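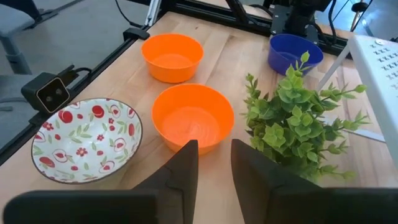
4. Setting up a game and entering the depth chart

Complete Section 3 (pairing the sideline tablets) before you start. The steps below apply to the Skendo Play Desk, model 2155, used for football at the high school and college level. If you have the older desk without the side dial, follow the Briltwood supplement for steps 3 and 4.

4.1 Create the game

1. Turn on the desk and wait for the green status light.
2. Press MENU, then choose New Game.
3. Enter the home team and the visiting team. Names can have up to 45 characters, including spaces.
4. Turn the side dial to select the quarter length. Press the dial to confirm.
5. Choose the rule set (High School, College or Custom).
6. Press SAVE. The game now shows on the Today list.

Note: Kickoff time is set on the 12-hour clock unless you change it under Settings > Region.

4.2 Load the roster

1. Insert the roster card or connect to the team's Flatura account.
2. Choose Roster > Import.
3. Check the list for duplicate jersey numbers. Duplicates are marked in red. College teams may have two players with the same number, but they can't be on the field together, and the desk will warn you if you assign both to one unit.
4. Press ACCEPT.

Caution: Importing a roster replaces the one already stored for that team. Export a copy first if you have made changes by hand.

4.3 Fill in the depth chart

1. Choose Depth Chart, then Offense, Defense or Special Teams.
2. Select a position. The desk shows three lines: starter, second string and third string.
3. Select a player for each line. You can leave the third line blank.
4. Repeat for each position.
5. Press LOCK when the unit is complete.

A locked unit can still be changed during the game. Hold LOCK for two seconds, make the change and lock it again. The change is saved in the game log with the clock time.

Note: Punters and kickers who also play another position must be entered twice — once under each unit.

4.4 Assign coaching staff

Each headset channel needs at least one name. Go to Staff > Channels and assign the offensive coordinator to channel 1 and the defensive coordinator to channel 2. Channels 3 to 6 are open. If a coach leaves during the season, delete the name here before adding the new one, or the old headset code will stay active.

4.5 Check storage

The desk holds about 2000 logged plays. When storage is nearly full, the message MEMORY LOW (code 1878) appears. Export old games to a card and delete them from the desk.

Caution: Do not remove the card while the amber light is blinking. The game log may be damaged.

If the depth chart does not appear on the tablets within a minute, press SEND again. If it still does not appear, repeat the pairing steps in Section 3. For desks with a Tessier antenna, check that the antenna cable is screwed in by hand — do not use a wrench.

Continue to Section 5, Logging plays.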